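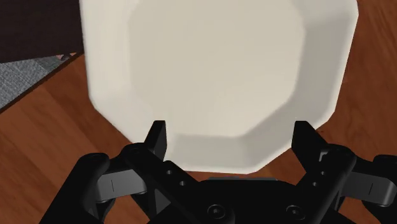
Subject: Re: [Brallstead parents] 8 month old, cold, not sleeping, help

Hi all,

Jumping in on this one from Grarkdale, where we have had a runny nose in the house pretty much since September. I'm not a nurse or anything like it, just a mom on her second round, so take all of this with a grain of salt and call your own pediatrician if something feels off. Mine has never once made me feel silly for calling, and I have called a LOT.

> My son is 8 months and has his first real cold. No fever so far
> but he's so stuffed up he can't nurse for more than a minute
> before he pulls off and screams. He's up every hour at night.
> I bought the saline drops but he fights me like a wildcat. My
> mother-in-law says to prop up his mattress with a towel and rub
> some of the menthol stuff on his chest. Is that okay at his age?
> Also, how long does this go on??

Oh, I feel for you, that was our whole last month. Taking your questions sort of backwards:

How long: our doctor told us a week or two is normal, and that the cough can hang around after the nose clears up. With my daughter the third night was the worst one, and then it got better so slowly I hardly noticed.

The towel: we were told no on that, same as pillows and wedges. Flat on his back on a firm mattress, nothing else in the crib, even with a cold. My own mother told me to do it too (I think they all did it back then) and I had to be a little bit firm with her.

The menthol rub: also a no from our doctor. The regular kind isn't meant for kids under two. Same goes for cough and cold medicines at this age, and no honey before his first birthday, in case anybody suggests that next, and somebody will!

The saline: okay, this is the one thing that really made a difference for us. Do it before he nurses, maybe ten minutes ahead, so he isn't already hungry and furious. I lay her on the changing pad with her head toward me, so I'm looking at her upside down, and I sing something dumb. Two drops each side, wait a bit, then the sucker. We have the Gritus one with the little tube and it's fine, a plain bulb works too, only rinse it out well and let it dry. I don't do it more than a few times a day or her nose gets sore.

For nursing, we went to shorter and more often. I'd let her pull off, hold her upright for a minute, try again. Some days it felt like I did nothing else. I kept an eye on wet diapers the whole time, and that helped my nerves a lot, having one thing I could check.

We also ran a cool mist humidifier at night. Ours is a Voicu, bought used off this list last winter, and you do have to clean it or it gets nasty. I put it on the dresser, well out of her reach.

When I'd call: if he's breathing fast or the skin is pulling in around his ribs, if he won't drink, if the diapers are way down, if he's pulling at his ear and miserable, if he's really hard to wake, or if a fever shows up. If he's struggling to breathe or looks blue or gray around the mouth, that's 911 and not a phone call to the office.

As for the nights, we split them. I took bedtime until 2 a.m. and my husband took the rest, apart from nursing. If you have anybody at all who can hold him for an hour in the afternoon, go lie down, even if you don't sleep.

I have an unopened box of saline singles if you want them, the kind you twist the top off. I'm over in Brallstead most mornings for preschool drop-off and could leave them on your porch. Write me off list with your address.

Hang in there, and let us know how he's doing!

Tired mom in Grarkdale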